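Folding wheelchair next to a hospital bed: is the Fevora worth it? 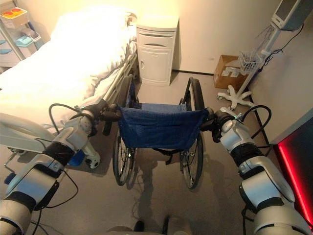

gaberside
Member, 196 posts

Navy back, blue seat, thin spokes. Dealer swears it's fine for daily transfers. I'm not sold. That back pocket already sags.

mill_ninth
Senior Member

Every pocket sags. Look at the armrests instead — do they lift off? If not, skip it.

gaberside

Dealer says they do. He also said that about the Ceketti.

tworails

Disagree with mill. I did 15 months with fixed arms and a bed rail. Bed height matters more.

mill_ninth

For you, maybe. My back says otherwise.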